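The maker of Drornetia came to the door in slippers and had the kettle going before I'd got my coat off, and we were well into talking about the map before either of us thought to sit down. It's a two-team map, 6 players at the most, set in a flooded mining town called Prirberg, and it has kept its author busy since June of last year.

"I only meant to build the one canal," the author told me, laughing. "Then I wanted a bridge over it, and the bridge needed to go somewhere, and well, you can guess the rest!" The rest comes to 319 rooms, counting the cellars, and I'm told a good many players never find the cellars at all. 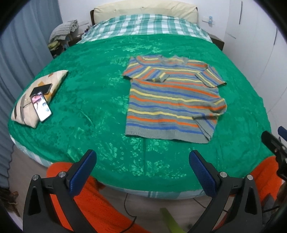
The flag rules took the longest. In the first version a team could sit tight in the Szalai tower and wait out the clock – "dull as dishwater," in the author's words – so now the tower floods every two minutes and everybody has to swim for it. People grumbled for a week or so and then began planning their whole game around the water.

I asked whether there would be another map after this one. There will, a smaller one called Gorkard, with snow and a working cable car, though the cable car still drops its passengers now and then. "I rather like it when it does," the author said, pouring me more tea. "I might leave that in."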